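Stripping the old Dell for parts - worth it?

pandey60
Got an old Dell workstation from a clearance on Wednesday. The seller, Laltness, swears the board is good and says I could get 349 for it once it's cleaned up. I've taken the memory and processor out. Before I spend an evening on the rest, does anyone believe that figure?

illance
No. People ask that much and then the listing sits there for months. Asking isn't selling.
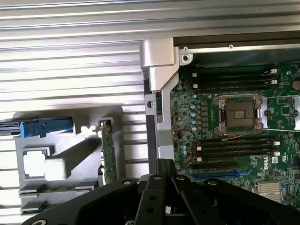

pandey60
Fair, but I'd like a second opinion on the board itself. Laltness says "tested", with no word on how. The socket is open with all those gold pins showing, and I haven't got a cover for it. Eight memory slots ought to count for something, surely?

Pinoseo
Slots are only worth having if they all work, and "tested" usually means a fan went round. I'd put 2 sticks in and move them along before believing any of it.

illance
Waste of a night. Dell boards like that are awkward in any other case, so your buyer is somebody with the same machine and a dead board. How many of those are there?

Pinoseo
More than you'd think. I sold one last September.

illance
For 349?

Pinoseo
For 60. Still paid for the petrol.

pandey60
Right, so 60 and not 349. I'll get something over that socket first and try the slots at the weekend - not holding my breath.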